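# Setting the gripper spacing on a two-arm bench cell

These notes cover the step after both arms are bolted down and homed. They assume an extrusion-framed cell with walls on the back and sides, one arm at each front corner, and a two-finger gripper on each wrist. The joint names follow the Jarnoden config file. Change them to match yours.

## Before you start

- Controller firmware flashed and both arms homed
- Mounting plates torqued and marked with paint pen
- Wrist camera cables plugged in, with slack at the elbow
- Speed limit at 20 percent for the whole procedure

## 1. Set the shared origin

Measure the distance between the two base centers with a steel rule and enter it in millimeters as `base_offset_y`. On our cell it is 94 mm more than the drawing says. Use the measured value. Restart the controller after saving, or the left arm keeps the old number.

## 2. Find the meeting point

Jog both wrists toward the center of the table until the fingertips face each other with a gap of 50 mm. Save this pose as `meet_center`. Check that neither elbow is close to a wall — the soft limits only cover the joints, and they know nothing about the cell.

## 3. Hold a cloth between the grippers

Fold a cloth lengthwise into a strip. Close the left gripper on one end, then the right gripper on the other. Leave some sag. A strip pulled tight will load the wrist joints and hide small position errors. 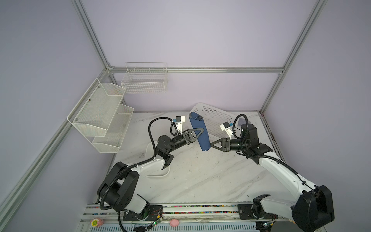
With the strip held, read the current on both gripper motors. The two values should stay within a few counts of each other for a minute. Ours settled at 1,787 on the left channel. If one side keeps climbing, open that gripper, lower `grip_force` by one step, and close it again.

## 4. Move the pair together

Load `pair_shift.yaml` and run it once without the cloth, then once with it. Both arms should start on the same tick. So-ying Tsai traced a late start on the right arm to a bus terminator left switched off, so check that before editing any timing values.

Watch the cable loops through the full travel. A loop that catches on the elbow housing needs to be clipped farther back on the upper link.

## 5. Save and back up

Export the poses and copy the file to the Windbridge share. Put the base offset in the file header.

Last edit 3/27/26, V. Kushnir: corrected the sign of `base_offset_y`.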